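Bench Tips: Small Parts and Thin Wires on a Blue Cloth

If you only change one thing in your workshop this autumn, put a cloth on the bench! A plain, bright blue one. I resisted for years (cloth is for dining tables, I thought) and now I can't imagine fiddling with wires on bare wood again. Anything orange, red or white shows up at once, and dropped bits stay roughly where they land.
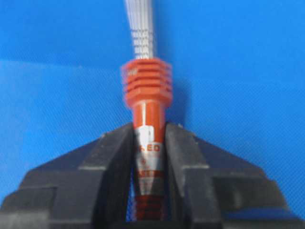
Words: Caradog Probert
Posted Aug 25, 2026 in Workshop

Buy more cloth than you need. Mine came off the remnant table at the market in Juddale, 125 cm wide, and I hemmed it with iron-on tape one wet evening. Let it hang over the front by a hand's width and pin it underneath with bulldog clips. Give it a good shake outdoors before washing, as wire clippings are murder on a washing machine.

Next, get yourself a long white board to lay on top. It gives you a firm, flat place for the fussy work, and you can pencil your marks straight on to it and rub them out later. An old shelf does beautifully. Sand the corners first or they'll snag the cloth. 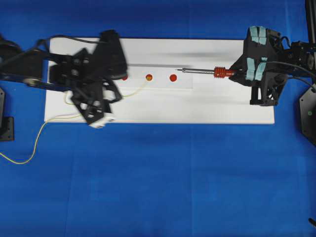
Thin cable has a mind of its own, so I warm a stiff new length on the radiator for a bit and then let it relax in big, lazy loops. Don't pull it tight! A scrap of masking tape every 18 cm holds it while you work, and peels off cleanly the same day. Leave it until October and you'll be scrubbing at the glue, as I found with the lamp for the back porch.

Do keep the labels on parts, too. My neighbour Demetrio Carretero peels his off because they look untidy, then spends his Sundays guessing which bit is which.
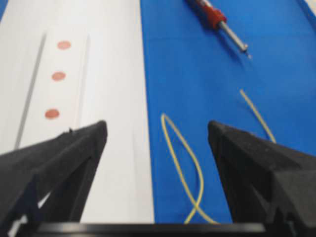

Fold the cloth inwards from all four sides when you stop, so the crumbs end up in the middle, and stand the board on its end behind the door. A quick wipe with a damp rag is plenty for the white side. Pencil that won't shift usually comes off with a dab of bicarb.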